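Mileleo Golf Forum > Club Talk > Competitions and Handicaps

Thread: Andero Shield, and whether a man can win "Most Improved" by having been bad on purpose

sindia_slicer
The email went out this morning, so I assume we're all allowed to be annoyed now. The Andero Shield for most improved player goes to Ctibor Trnka, who dropped 6 strokes off his handicap between last July and the spring. I like Ctibor. I've lent him a ball retriever and got it back. But he was a decent player at his old club, came to us with no card, posted three of the ugliest rounds ever witnessed on the Sindia course, and then "improved" to what he was before. My cousin did the same thing with a diet.

Is there a rule? Has anybody read the rule?

bunkerdweller56
I've read it. It's one paragraph and says the shield goes to "the member whose game has shown the greatest improvement over the playing year." Doesn't say measured how. Doesn't say by whom. It was clearly written by someone who wanted to get to lunch.

For the record, I played one of those ugly rounds with him. He took four shots to get out of the pot bunker on 11 and then apologized to the bunker. If that was an act, give him a different trophy.

Adhiambo K
He had shoulder surgery before he joined. He doesn't bring it up, but it isn't a secret either, he told our whole group at the welcome scramble. He could barely get the club past his hip that first month. So yes, he used to be better. Then he was worse. Then he got better. I would call that improvement, and so would his surgeon.

sindia_slicer
OK, I didn't know about the shoulder. I withdraw the diet comment. I don't withdraw the question about the rule.

faraji_m
Putting my hand up as the person who came second, before anyone does it for me. Faraji Mohamedi, down 2 strokes, five lessons, one new putter, a marriage under light strain. I'm fine with it. Ctibor out-improved me by a mile.

What I'd say though is that going from a 24 to an 18 and going from an 8 to a 6 aren't the same job. Any of us can find six shots in a 24 by leaving the driver in the car.

bunkerdweller56
Can confirm. Left driver in car, found four shots, put driver back, lost five.

wijesinghe_s
There are clubs that use a ratio for this. You add a constant to the starting and ending handicap and divide one by the other, so a low player's small drop counts for more. I worked it out for Faraji's two cases and the 8 to 6 player comes out a bit behind the 24 to 18 player, but a lot closer than six to two. I can post the spreadsheet.

sindia_slicer
Please don't post the spreadsheet.

wijesinghe_s
It has tabs.

Adhiambo K
Selvaraj, nobody doubts it has tabs.

My problem with the ratio is that the shield was given by the Andero family for their dad, who never got below 20 in his life and was the most cheerful man on the property. It was supposed to be for the likes of him. If you weight it toward single-digit players, you've made another trophy for people who already own a cabinet.

faraji_m
I don't own a cabinet. I own a windowsill.

But fair point, I didn't know the history. Is that written down anywhere? Because the website just says "presented annually" under a photo of a different trophy.

DPaul_compsec
Debashish Paul here, competition secretary, hello. I was hoping to get through the day without this thread and I made it until 4pm.

To answer what's been asked:

Handicaps are taken from the system as of the first and last counting dates. Ctibor's opening number was based on rounds he played and had signed for in the usual way. We knew about the shoulder. We talked it over and decided that nothing in the wording excludes a player coming back from injury, and I'd be embarrassed to be the one who added it.

The wording is poor. I didn't write it, though I've now had three years to fix it and haven't, so take that as you like. If someone wants to propose better wording for the July meeting, send me a paragraph. A paragraph, Selvaraj.

The photo on the website is the Khondokar Cup. I've asked for it to be changed. I've asked more than once.

bunkerdweller56
The Khondokar Cup has been the photo for everything on that website since I joined. It's the photo for the snack bar menu.

old_persimmon
Going to be the grouch here. I don't think a returning player should be eligible until he's got a full year behind him, shoulder or no shoulder. It's no reflection on the fellow. An injury handicap is a temporary number and everyone knows it's coming down. There's a beginner in our Thursday-ish group who went from 100 and change to breaking 90 on a course that hates her, and she didn't even get a mention in the email. She had nothing to come back to. She had to build it.

Adhiambo K
That's a better argument than the one this thread started with, and I still disagree. Have you ever tried to relearn a swing when it hurts? You aren't picking up where you left off. You've got all the old habits and none of the old parts.

Completely agree she should've been mentioned though. That was a miss.

old_persimmon
I've had two new knees, so yes, I've some acquaintance with the subject. I didn't ask for a shield for them.

bunkerdweller56
You did ask for a cart with a better cup holder.

old_persimmon
And I'm still waiting.

DPaul_compsec
The beginner was left out because her card count fell short by one round. I'll say something at the presentation. It's a reasonable complaint and I should've caught it.

ctibor_t
Hello everyone. Someone sent me the link.

I did not know there was a shield until the email. I thought it was the parking survey and nearly deleted it. If there's a fairer way to pick, please pick that way, I will not be upset. Last year I could not lift a kettle with my right arm, so from my side it has been a very good year whatever goes on the wall.

Also, I apologized to the bunker because I had said something to it first.

sindia_slicer
Well, now I feel like a heel. Congratulations, Ctibor. Meant sincerely. I'm going to write Debashish his paragraph, and it'll be about the rule and not about you.

Drinks are on me at the presentation, one each, house beer, old_persimmon not included until he's nice.

faraji_m
Congratulations from the windowsill. Same time next year, I have another lesson booked.

wijesinghe_s
Congratulations Ctibor. For what it's worth, you win under the ratio too. It's on the second tab.

Adhiambo K
Changing the subject before somebody opens that. Spare room is made up for anyone coming from out of town for the presentation. First to message me gets it, no snorers.

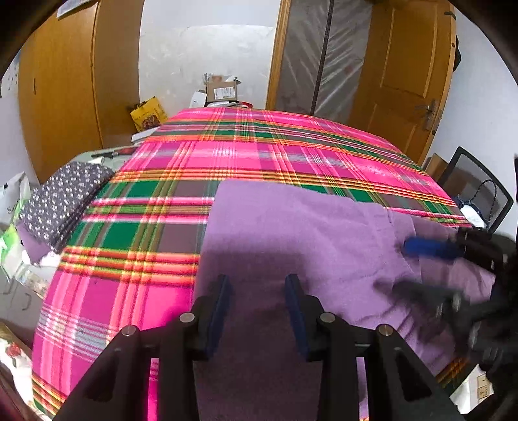
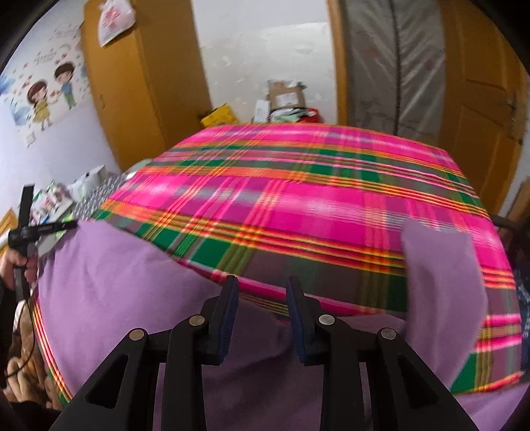
Plaid on the bed, purple on top of the plaid.

bunkerdweller56
That's more color than I've seen on anything outside the pro shop clearance rack. I snore, so I'm out.

old_persimmon
Does it come with a cup holder?

DPaul_compsec
Leaving this open until the wording's in. Paragraphs to me by email, please, and keep the swing advice in the swing advice section.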